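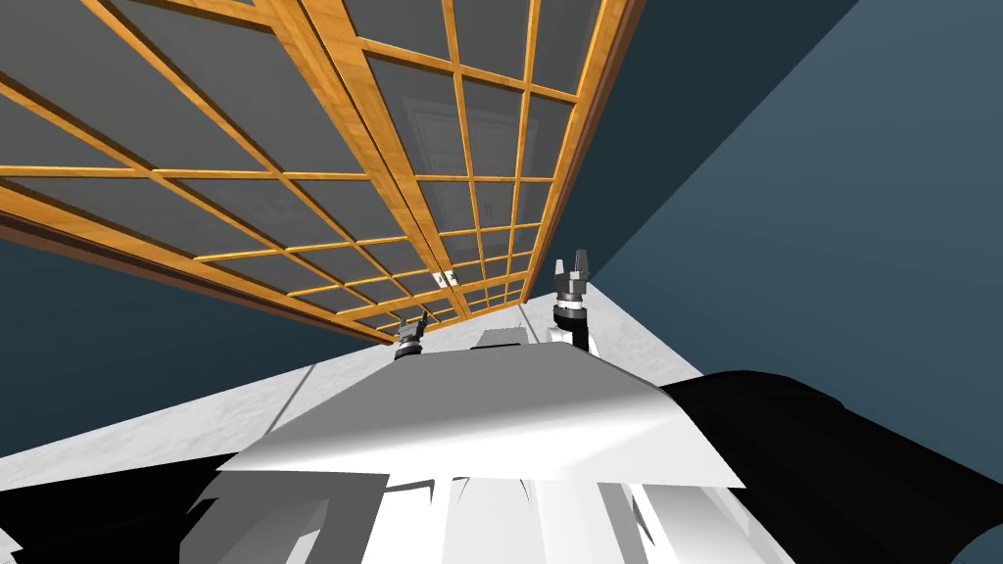 12/20/18
Gergely Dudás, Temby workshop

Hide glue, batch 8. Soaked overnight, warmed in the water bath, skinned twice. Two lap joints made up in oak offcuts from Gadstead and left in the clamps.

The November batch let go at the glue line on seven of eight test pieces. Andor Bakos thinks the joint faces were too cold. I suspect the glue had been reheated too often. Next set: same glue, faces warmed first, one heating only. Andor to bring the spring balance back.

Pot needs descaling.

2 comments | 7 shares

Recent entries
Clakesero varnish, drying times
Sharpening the Ledesma plane irons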